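Foro de Manipulación y Visión » Papers y resultados » ¿Os creéis lo de Warnthorpe? (empujar en vez de agarrar)

mordaza_floja
6 de junio de 2019
Abro hilo porque llevo desde febrero oyendo hablar del método de Warnthorpe y por fin me he sentado a leerlo entero, apéndices incluidos. Para quien no lo haya visto: aprenden un modelo de cómo se mueven varias piezas a la vez cuando las empujas con una barra, sin modelo físico previo, solo a partir de imágenes de antes y después de cada empujón. Entrenan con 1549 empujones reales y dicen que con eso el planificador ya es capaz de separar un montón de piezas pegadas.
Mi problema es la palabra «separar». La métrica cuenta como éxito que al final haya dos piezas que no se toquen. Dos. Si el montón era de ocho, te quedan seis hechas un grumo y en la tabla sale como acierto. Eso en una celda de verdad no me sirve para nada.

tornillo_sinfin
A mí el paper me gustó, la verdad. Creo que lees la tabla con mala leche. El criterio de las dos piezas es el de la primera tabla; en la siguiente ponen el grado de separación completo y sigue ganando a la línea base.

mordaza_floja
¿A qué línea base? A empujar en direcciones aleatorias. Faltaría más que no le ganara. Que lo comparen con una heurística de toda la vida, entrar por el hueco más ancho y barrer hacia fuera, y hablamos.

Clara_B
Lo de la heurística lo preguntaron en la charla y la respuesta fue que «quedaba fuera del alcance». Yo me quedé igual que tú.
Otra cosa que no me cuadra: el conjunto de test son 21 configuraciones iniciales. Con 21 montones y sin intervalos de confianza, la diferencia entre su modelo y la versión sin la rama de contactos puede ser puro ruido. Hice la cuenta por encima y no pondría la mano en el fuego.

tornillo_sinfin
Hombre, hacer experimentos con robot real es lento. No le puedes pedir a un grupo pequeño el mismo tamaño de muestra que a uno de simulación.

Clara_B
No les pido más montones, les pido barras de error. Son gratis.

pepe_lazo_cerrado
Entro tarde y con datos. Estamos reproduciéndolo en nuestro laboratorio, con piezas impresas de varias formas y colores sobre una tabla de madera. El empujador es una barra cilíndrica en la punta del brazo. Nada exótico.
Llevamos 2036 empujones grabados, más que ellos, y el resultado es regular tirando a malo. Con piezas sueltas o en parejas el modelo predice bien. Con el grupo apretado, la predicción de las piezas de fuera es decente y la de las de dentro es básicamente inventada. Las estrellas son lo peor: se enganchan por las puntas con lo que tengan al lado y giran hacia donde el modelo no espera. Los errores de posición que nos salen son de hasta 2 veces los publicados.

tornillo_sinfin
¿Y la fricción? Ellos usan un tablero laminado, tú madera. El dominio ya no es el mismo.

pepe_lazo_cerrado
Reentrenamos desde cero con nuestros datos, así que el modelo no ha visto otra superficie que la nuestra. Si el método es tan general como dice el resumen, la madera debería darle igual. Sospecho además de la textura de las piezas. Las nuestras salen estriadas de la impresora y no deslizan bien unas contra otras. Las suyas están lijadas, lo ponen en una nota al pie del apéndice, que ya podían haberlo puesto en el texto.
Dejo un caso de los que nos traen de cabeza, ocho piezas en piña y la barra metida en el borde del grupo:

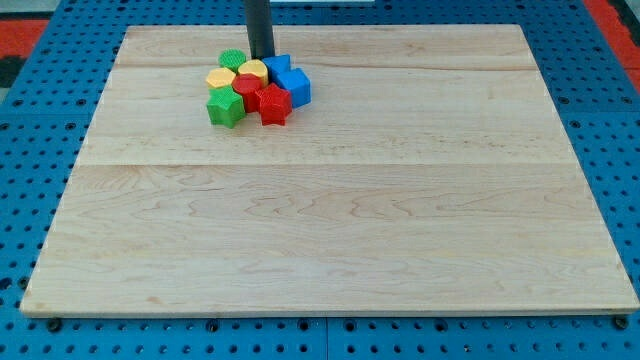 Christos Zacharopoulos: Con el grupo tan compacto yo no esperaría nada bueno de un modelo que solo mira el antes y el después. El contacto interno pasa entre una imagen y otra. En Lambrakis probamos algo parecido y no levantó cabeza hasta que metimos fuerza en la muñeca. ¿Tenéis sensor?

pepe_lazo_cerrado
Tenemos, pero no lo usamos a propósito, queríamos replicar lo suyo tal cual. Si le pongo fuerza ya es otro método y no demuestro nada sobre el original.

mordaza_floja
Pues para mí eso confirma lo que decía al principio. El resumen vende desapilar montones y lo que tienen es un buen predictor para piezas sueltas.

tornillo_sinfin
Tampoco te pases. Un laboratorio con otras piezas y otra superficie no tumba un paper. Lijad un juego y repetid, y si sigue saliendo mal os doy la razón.

Clara_B
Apoyo lo de lijar, pero cambiad solo eso. Y subid también los empujones fallidos, que luego todo el mundo publica los bonitos.

pepe_lazo_cerrado
Hecho, mando lijar un juego. Los datos en crudo los subo cuando acabe de renombrar carpetas, están con el formato viejo del Clumach y así no hay quien los lea. También he escrito a los autores para pedirles el código del planificador. De momento, silencio.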